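# Staying in Gesteck: How the Old Quarter Handles Its Guests

Gesteck is the oldest of the four districts of Plorkonitz and the smallest by area. It sits between the river and the tram depot, on a slope steep enough that several streets are stairs for part of their length. Visitors who book by map distance alone tend to misjudge it. The walk from the main station is short on paper and slow with a suitcase.

Lodging here falls into two groups. Guesthouses occupy the upper streets, mostly in converted family homes with a shared entrance. Serviced apartments fill the lower streets near the depot. The largest operator of the second kind is Wonside, which runs 36 units in former office buildings and lets them by the night or by the month.

Rates follow the calendar closely. September is the expensive month, when the choir festival fills the district and most houses set a minimum stay of four nights. Outside that period, single nights are easy to find except on public holidays.

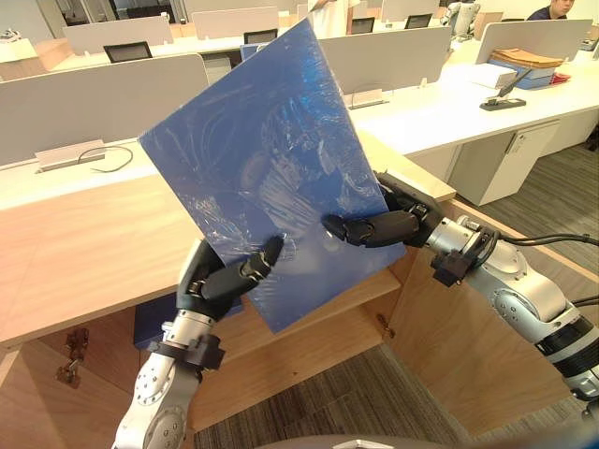
When should a visitor book for the festival?

Rooms on the upper streets go first, usually by the end of spring. The apartments near the depot hold a share of their units back until the program is printed, and these are the best chance for a late booking.

## Upper streets or lower streets

The choice comes down to noise and access. The upper streets carry no through traffic after dark, and the only regular sound is the church clock. Few of the houses have an elevator. Guests with limited mobility should ask for a ground-floor room in writing, as the booking forms do not always pass that request along.

The lower streets are flat and served by tram line 7, which runs to the station and on to the botanical garden. First departures are early, and rooms facing the depot get the full benefit of them. Courtyard rooms cost the same – ask for one.

Harsh Pandey has managed the Sastry guesthouse on the upper slope through nine festivals. "People ask about the view before they ask about the stairs," he says. "I tell them about the stairs first." The house serves breakfast in two sittings and locks the street door at midnight. Late arrivals use a code.

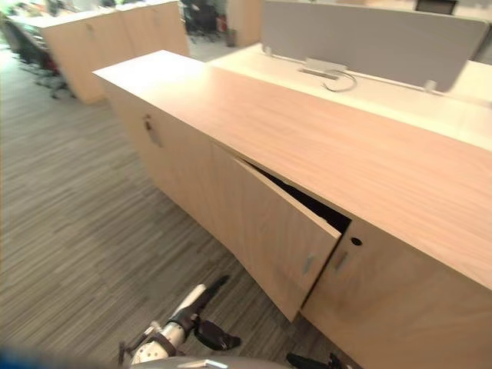

*Storage and furnishings vary from one room to the next.*

## Eating and getting around

Most kitchens in Gesteck close early. The exceptions are on the depot square, where two grill houses and a noodle bar serve until the last tram. Vanderleia Lins, who leads walking tours of the district, starts her evening route there and ends it at the river wall. The route is downhill all the way.

The city visitor tax is added at checkout and is not included in quoted rates. Luggage can be left at the tram depot office during opening hours.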